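Caderno do curral, março, manhã
Cabras: desparasitação e revisão de cascos
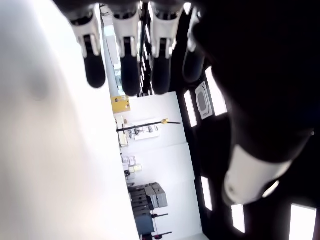

Comecei pelas cabras do lote Garrido, que chegaram com a mucosa mais pálida. A Ainhoa viu as pálpebras e eu apontei. Seis animais com nota 4, tratados logo; os outros ficam para nova leitura daqui a duas semanas. Não dar a toda a gente por igual, já fizemos isso no ano passado e deu asneira.

Contagem de ovos do lote: 422 por grama na amostra conjunta. O Telmo quer repetir com amostras individuais, a partir de 200 separa-se o animal, acima de 1000 trata-se sem esperar pela mucosa. Por mim está bem.

Peso tirado com fita. A balança volta a dar erro quando a cabra se mexe, falta ver a célula.

Cascos: a Malhada com a pata traseira esquerda mole entre as unhas, cheiro forte. Aparei, sulfato de zinco, cama seca. Rever amanhã à tarde.

Falta no armário: termómetro de reserva, seringas de 10 ml, pó hemostático. A Rocío encomenda. A pasta de cálcio passou do prazo, deitar fora.

Perguntar à Svenja pelo intervalo do leite antes de voltar a juntar as seis à ordenha.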